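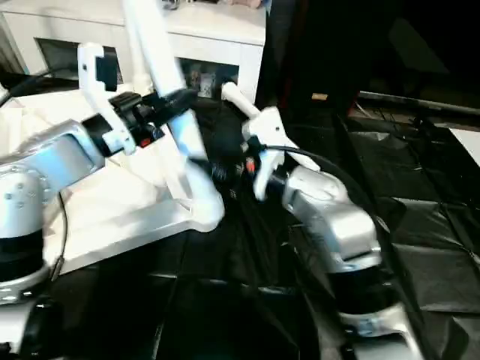 Two arms, one long white tube, mid-August

So the Orkus pair has been living on my work table for most of August, and I've had enough emails asking "is it worth it?" that I'm going to write the whole thing down in one go and then point everyone at this page. Get a coffee, it's a long one.

Quick background for anyone new. I do assembly testing for small companies that sell things in flat boxes. Stands, frames, little shelters, anything with a bag of tubes and a sheet of instructions. Normally the testing is me on the floor, muttering, with a stopwatch. This summer I wanted to find out if a pair of robot arms could take over some of the boring repeats, and Orkus has a lease plan where you get two arms, two grippers, a head camera and a training service called Stutelus bundled in. You don't need to write code. You steer the arms by hand, the service watches, and after a while it sends back a version that tries the job without you.

I paid $2,164 for the month, my own money, and no one at Orkus has seen this post before you have.

What's in the crate

The arms are silver and very solid, and they're heavier than I expected from the photos on the website (I'm not a weak person, and I had to get my neighbor Sakda Suwannarat over to help me lift the second one). The grippers are the white ones with the long fingers. There's also a setup card, which is good, and a printed manual, which is less good. The manual covers three models at once, so half of every page is about a machine you don't have.

Setup took me an afternoon. The arms find each other on their own once they're both powered, and there's a nice little routine where each one moves slowly to the middle of the table and stops, so the software knows how far apart they are. I loved that part! I ran it twice just to watch.

The part I didn't love was the cables. They run on the outside, from the wrist back down the arm, and they need slack or the wrist can't turn all the way. So you give them slack, and then you have a big black loop hanging out in the air waiting to catch on something. You can see the loops in both of my pictures. I've gotten used to them, but if you've got a small table, think about where they'll swing before you put anything tall nearby.

The job I gave it

I used a tube kit from Nustberg, all white parts, lots of them long and thin. I picked it on purpose. Anybody can make a robot arm look good picking up a block. Long tubes are mean. You grab one near the end and the other end goes wandering off somewhere, and if two arms are both near it they have to agree on who's doing what.

That handoff was my first real test. One gripper has the tube, the other comes in from the side, and for a moment you need both of them close together without either one pushing. When I was steering by hand I got the feel for it in maybe an hour. You learn to bring the second arm in low and slow, and to stop a bit early. Then you close, wait, and only then let go with the first. I kept letting go too soon. The tube would tip, I'd grab for it with the wrong hand, and Stutelus would very politely ask me if I wanted to keep that recording. (No. No, I did not.)

You can throw away a bad recording with one pedal press, and this is my favorite thing in the whole package. It sounds like nothing, but on the last system I tried you had to stop, walk to the laptop, find the file by its time and delete it. Here you tap and go again. I ended the month with 941 recordings made and 609 of them kept, so you can tell how much exercise that pedal got.

Training, and the waiting

You send your kept recordings off in batches and Stutelus sends a new version back. The page says "usually overnight" and for me it was overnight every time except once, when it took until after lunch. Fine by me.

My first version was terrible. It had learned my nervous little pause before every grab and it did the pause too, except longer, and then it missed. I was pretty discouraged! I wrote to support expecting a form reply and got Apinya Yimyam, who went through a handful of my recordings and told me I was holding the tubes in a different spot each time. She said to pick one place and stick to it for a whole batch. I did that, and the next version was a different animal. It still isn't what I'd call smooth, but it went to the tube and closed on it and brought it over, and I stood there grinning at a table.

Support gets full marks from me. I wrote to them five times over the month and always got a person who had looked at my stuff first.

The fiddly end of things

After the handoffs I moved on to bases and short pieces, where you're working down at table level. This was harder on the arms and easier on me, if that makes sense. When one gripper is at the foot of a pole and the other has a short tube standing on the cloth, there isn't a lot of room for elbows. Orkus has a setting that keeps the arms from getting too close to each other, and out of the box it's so careful that they simply refuse to work on the same spot. You'll want to turn it down one step. The manual mentions this on a page about a different model, naturally.

I also learned to think about what's parked behind the work. I like to stand my next pieces up where I can reach them, and that habit carried straight over to the robot table, and straight into the path of the right arm when it backs out. Moving them farther back by a hand's width fixed most of it. Laying them flat fixed the rest, but then they're harder to pick up, so I went back and forth on that all month and I still don't have a rule.

One more small thing. The grip strength slider goes from "very gentle" to "firm" with no numbers on it. I'd like numbers. I ended up putting a strip of tape next to it on my screen with my own marks, like a kid's height chart.

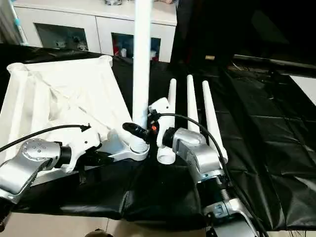 What it costs beyond the sticker

The lease price includes the arms, the grippers, the camera and a set amount of training. I didn't go over, but I got close in the last stretch, and extra batches are charged one by one. They do warn you before it happens. Shipping back is included as long as you kept the crate, so keep the crate! Mine took up a corner of the hallway all month and I hit my shin on it more than once.

Table space is the other cost. The two arms come in from the front corners and want all the room in between. I'd planned to leave my laptop on one end and that lasted about ten minutes. It lived on a chair from then on.

As for noise, they hum. The grippers click when they open. I worked late a few times, until 11 or so, and nobody upstairs complained.

How it compares

Before this I'd tried a single-arm setup from Kaewsai, which is cheaper and a lot easier to carry. If your job is picking things up and putting them down, get that one and save your money. I mean it. The Kaewsai arm is quick to set up and it did simple sorting for me very well.

But it couldn't do anything that needs two hands, and so much of assembly needs two hands. Holding a base still while something goes into it, passing a long piece across, steadying a pole. I'd rigged up clamps and a sandbag for the single arm and every new part meant a new rig. With the Orkus pair, the second arm is the clamp, and you just show it where to hold.

Speed, since people always ask. I did my usual timed run by hand, and then let the arms do the same steps with me handing out parts. Mine was faster by a mile. The arms took over 34 minutes for something I can do while listening to a couple of songs. If you want fast, this isn't your machine yet. What I got out of it was that the arms could do the same dull step again and again while I sat beside them and wrote up my notes, and my knees were very happy about that.

Would I lease it again?

Yes, with a better plan. I'd record the easy steps first and get them solid before touching anything long. I'd pick my grip spots on day one and mark them. I'd ask for the cable clips, which are free but you have to request them (why??). And I'd book two months, because the first one is mostly you learning to be less jumpy with the pedals.

If you make or test anything with a lot of parts, and you've got the table for it, I think it's a good deal. If you're just curious, ask Orkus for the trial week instead. It has fewer training batches, but you'll know by the end of it if you like working this way.

Sakda is coming over later to help me get everything back in the crate, so if you have a question that needs me to measure something, put it in the comments before dinner.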